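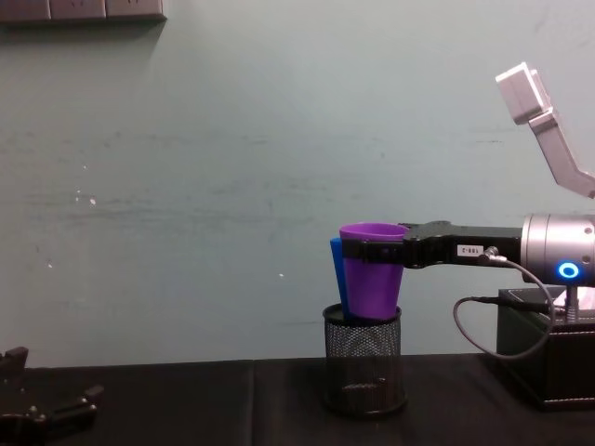 black cloth on the table, gray arm, blue light

wandak
Okay, I need opinions on black tablecloths before I spend money. I'm doing the craft fair at Cindthorpe in February and my old cream cloth is done for (coffee, candle wax, you name it). I love how black looks under stuff, but my mom swears it makes a booth look like a funeral. I sell knitted hats and mittens, mostly brights. Table is the folding kind.

Teodor_J
Go black! I switched two years ago and my mugs finally stood out. Get polyester, not cotton – cotton fades to a sad brownish gray after a few washes and you'll never match it if you need a second one.

bogdan.k
Going to disagree with Teodor. Black with knitwear is a lint nightmare. I sell felted slippers next to a guy with dark cloths and he spends the whole morning with a tape roller. Navy hides more, or a mid gray. Also your mom has a point if the hall is dim, and Cindthorpe is dim.

wandak
Ugh, the lint. I hadn't thought about that at all. My mohair sheds like a cat.

Teodor_J
Bogdan, I've had the same black cloth through 9 fairs and I roll it once at setup. Mugs don't shed though, I'll give you that.

konrad_c
Whatever color you pick, make sure it reaches the floor in front so you can stash your boxes. I bought a short one from Ivero and everybody could see my lunch. And iron it the night before, fold lines show up horribly on dark fabric.

bogdan.k
Or roll it on a cardboard tube and skip the ironing.

wandak
Ooh, I have a tube from wrapping paper. I think I'll try black for the front drop and put a gray runner on top where the mohair goes? Kind of a compromise. Has anyone used clips on a folding table, or do they pop off when people lean?

konrad_c
Mine pop off. Safety pins underneath at the corners, much better.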